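Print this page | E-mail to a friend

The Hallway, and How to Win It Back
by Ustyna Zinchenko

Every home has one spot where things go to be dropped. Ours is the four feet inside the front door, and by October it holds enough wet leaves to mulch a rose bed. I have fought this hallway for 15 years and can report a draw.

Start with the grit. Sweep before you mop, or you are only making soup. A stiff brush gets along the baseboard where the vacuum head won't go – an old toothbrush does the corners, if you can bear to be seen with it. 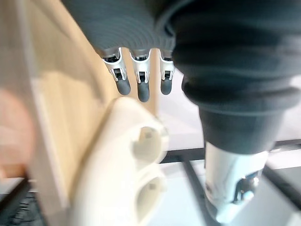
Borislav Omerović wrote in to say that the toothbrush is for amateurs and he has used a pastry brush since his wife gave up on pie. Fair enough, Borislav. I would keep it out of the kitchen drawer from now on.

Salt stains on boots come off with equal parts white vinegar and water on a rag. Stuff the boots with newspaper overnight and keep them away from the radiator, which will crack leather while you sleep.

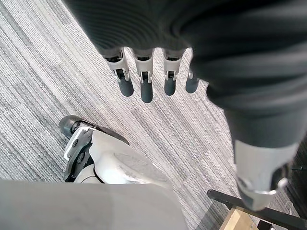

Rugs by the door should be cheap enough to ruin. Buy the kind you can drag outside and beat, and turn it end for end every 2 months so the wear evens out. Pattern helps more than any spray I have tried. A gray-and-white striped carpet forgives a good deal of gray mud, and a plain cream one forgives nothing. For smells, baking soda, half an hour, vacuum.

Now the shoes themselves. One rack, by the door, and a house rule that anything left off it gets moved to the porch. I enforced this once, in the rain, and was not spoken to until supper. Wipe the shelves down with a barely damp cloth and dry them right after.

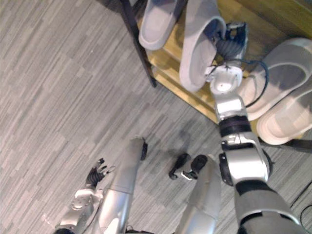
A wooden shoe rack: dust it before you load it.

Comments

Ivana Riquelme: Vinegar took the salt off but my boots smelled like pickles for two days. Is that normal?

Taras Hnatiuk: Tried the porch rule. Lost one sneaker to the neighbor's dog.

Solomiia Nazarenko: Does the baking soda work on wool?

We use cookies to remember your settings. OK | Learn more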